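Notebook, December, Friday, started 9:40

Topic: why the new glue joints open after one night in the cold room.

Amado Dagdag asked me to repeat the test from last week, this time with the Tendetti adhesive and also with our old one from Solomex. I prepared 6 strips for each glue, same sanding paper, same cleaning with alcohol. Clamping time was 2 hours for all of them. Last week I didn't write down the clamping time, so those results I can't compare very well.

I mixed the Solomex by hand and it was thicker than I remember. Maybe the can is old. I looked for the date on the lid but it is rubbed off. To ask Tiongson if they can send a fresh one before the holidays.

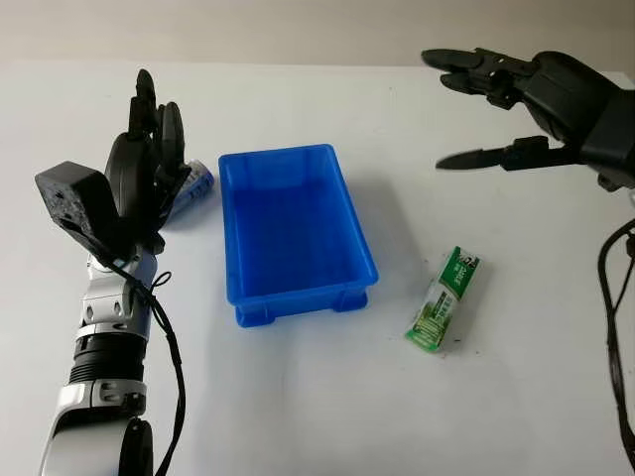
After clamping, all strips looked fine. I put half of each set in the cold room and left the other half on the shelf by the window. The shelf is not a good control, it gets sun until noon. Next time I should use the cupboard.

First pull test, shelf strips only. Weight was added in steps up to 200 N. Tendetti: all 3 held. Solomex: 2 held, and one opened slowly from the corner, with a clean surface on one side. A clean surface means for me that the glue didn't wet the plastic, so it is a cleaning problem and maybe not a cold problem. I am not sure I wiped that strip twice.
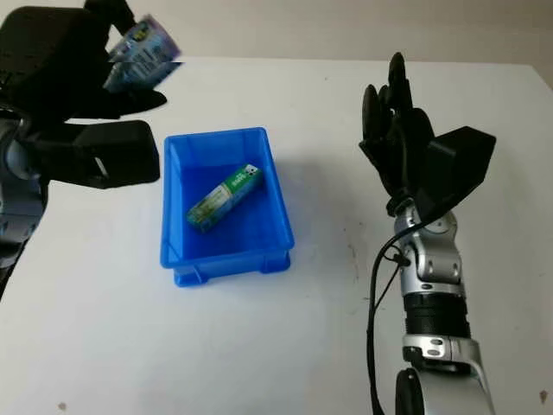
Small blue and white package in the black hand, over the white table.

Cold room strips stay until Monday. Amado thinks the plastic shrinks more than the glue and the joint gets tired at the edge. I think it is possible, but then the Tendetti should open too, because it is the stiffer one. We didn't agree, so we wait for the numbers.

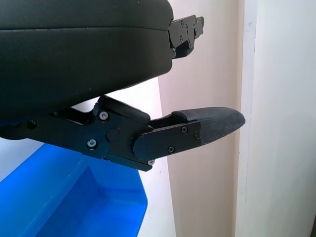
Other things to do:
Order sanding paper, the fine one is finished.
Write the clamp pressure next to each strip and not only in the header.
Ask Oltilia for the data sheet with the low temperature values, the one we have stops at room temperature.
Return the borrowed scale to the second floor.

16:15, cleaned the mixing cups and closed the cold room. The door needs a strong push or it stays a little open.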